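Chapter 7
Handling Soft Things: Grip Force, Contact Rules, and Keeping Good Records

In this chapter you will
learn why soft, uneven objects need their own handling rules
set a grip limit and write it down so another person can use it
tell the difference between a standard, a site rule, and a habit
plan a grasping session and log it properly

Pick up a grape. Now pick up a golf ball. You probably used the same fingers and hardly thought about either one, and yet your hand did two very different jobs. It slowed down before it touched the grape, it squeezed a little, it felt the skin give, and it stopped. All of that happened faster than you could describe it! Getting a machine to do the same thing is one of the great pleasures of this field, and it is also where a lot of fruit gets ruined.

In Chapter 6 we worked with machined blocks. They were kind to us. Every block in the Stekix training set has the same width, the same weight, and the same flat sides, so one force setting carried us through the whole chapter. Food is a different world. Two pieces of fruit from the same bag can differ in size, firmness, and stickiness, and a setting that holds one can split the other.

7.1 Where the rules come from

People who are new to automation often talk about "the standard" as if there were a single book on a shelf. In practice you will work under three layers, and it pays to know which layer you are standing on.

A standard is written by an outside body and applies across many workplaces. It deals with things like guarding, emergency stops, and how a risk assessment is done. You don't get to edit it, and you should read the current edition instead of trusting a summary (including ours).

A site rule is written by the place where you work. The Ladska packing line, which we follow through Part Two, has a site rule that no gripper may close on food above the limit posted at the station. The rule fits on one card, and people there really do read it.

A habit is what a careful worker does without being told. Wiping the finger pads between kinds of fruit began as a habit at Ladska. It worked so well that it was written into the site rules in February, and you can see the wording in Appendix C. We love this example! Good rules very often start life as somebody's good habit.

7.2 Setting a grip limit

The training gripper used in this course, the Trorkov, lets you set its closing force in steps from 0 to 800. These steps are the tool's own units. Please don't read them as newtons, and don't carry them over to another tool.

The method is simple, and fun to do as a class. Start at 300 with a firm fruit. Close, lift, hold for 4 seconds, and lower. If the fruit slips, go up one small step and try again with a fresh piece. If you find a dent or a tear, go down. When the fruit stays put and comes back unmarked, write down the number along with the fruit, the pads, and how ripe the fruit was. On the Trorkov, treat 600 as the ceiling for any food in this course, even when the menu offers you more.

A word about dried and half-dried fruit. A date has a wrinkled skin and can be sticky, so it may cling to one pad after the jaws open. Open fully, wait, and look at both pads before you move away. A release that you did not check should be logged as "not confirmed."

7.3 Mixed objects on an everyday surface

A steel table is a fine place to learn. Sooner or later, though, you have to leave it. Cloth wrinkles, slides, and gets caught under fingertips. A round fruit can roll when a pad brushes it. Patterns on a cover can make edges harder for a vision system to find. The Baumgartner Guide to Household Grasping, a handbook we quote often in this part, asks that any set of trials meant for home use include at least one soft surface and at least one kind of object that varies from piece to piece. We think that is a terrific rule, and the exercises follow it.

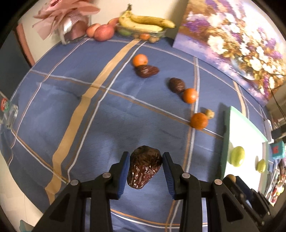
Figure 7.1 Open jaws on either side of a date, with mandarins and other fruit spread over a plaid bed cover.

Before you close on an object like the one in Figure 7.1, run the approach check:

Jaws open wider than the object at its widest point.
Both pads clear of the cloth, with no fold between pad and object.
No neighboring object in the path of either finger.
Grip limit for this kind of fruit entered and read back aloud.

If any line fails, back off and start the approach again. Nudging your way in from a bad start is the most common fault we see in student logs, and it spoils the record as well as the fruit, because a reader can't tell which contact did the damage.

7.4 What goes in the log

Write one line for each attempt, including the ones that went badly. Give the object, the surface, the pad type, the force setting, the result, and your initials. Failed attempts are worth just as much to the next reader as the clean ones, so leave them in! A sample page follows, and the blank form is in Appendix D.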